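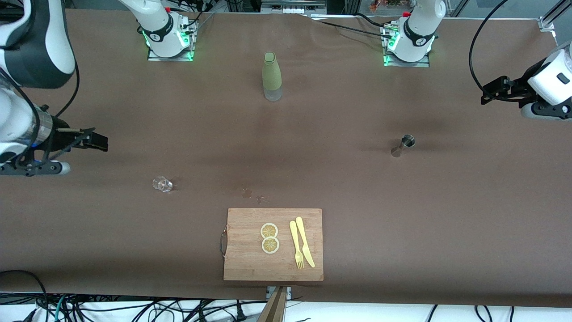 Gronthorpe Community Kitchen: winter drinks course, notes for participants. 1/4

Each place is supplied with a jigger, a plastic cup, a cutting board, and a yellow knife and fork. Lemon is provided. Please do not bring glassware. 2/4

Measure with the jigger for every drink, including water. Recipes are written for level measures. Lemon slices remain on the board until the instructor, Shazia Baloch, asks for them.

3/4

At the close of the session, boards are washed by hand and stood on edge to dry. Cups are returned to the rack in Room 13.

4/4

Registration closes December 8, 2023. Places transferred from the September course remain valid. Inquiries should be directed to Haris Hayat at the front office, extension 319.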